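Crime Reporting, Week 2: Charges, Arraignments and What We Can Print

Okay, last week I got carried away with the police scanner stuff, so we're starting with the arraignment. It's short! The judge reads the charges, the defendant enters a plea (or doesn't, depends on the court), and bail usually comes up.
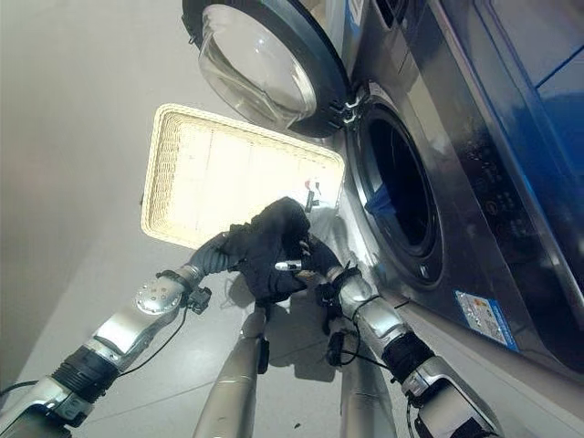
Please write "is charged with" and leave "committed" alone until there's a verdict. Hatice Oral's draft on the Bumham burglary did this really well – go read her second paragraph.

An affidavit is one officer's sworn account. Attribute it every time, even when it gets clunky. 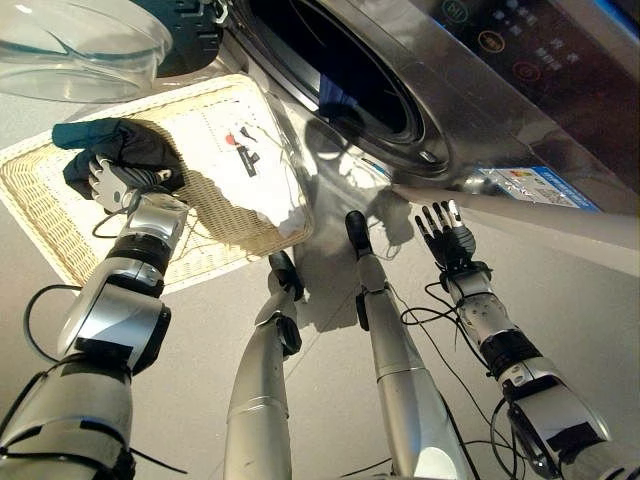 Now, names. Check the spelling against the court docket, then check the age and the hometown. In January I had two men with the same last name in the Vatness case and I very nearly mixed them up in print – I still get a cold feeling over it.

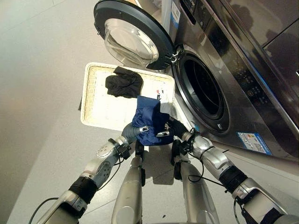

And follow the case to the end, please. If you covered the arrest, you owe readers the dismissal too.

For next time: read pages 87 and up in the packet, and bring a 421-word story on the Noster hearing. Lawal Abubakar has the spare copies.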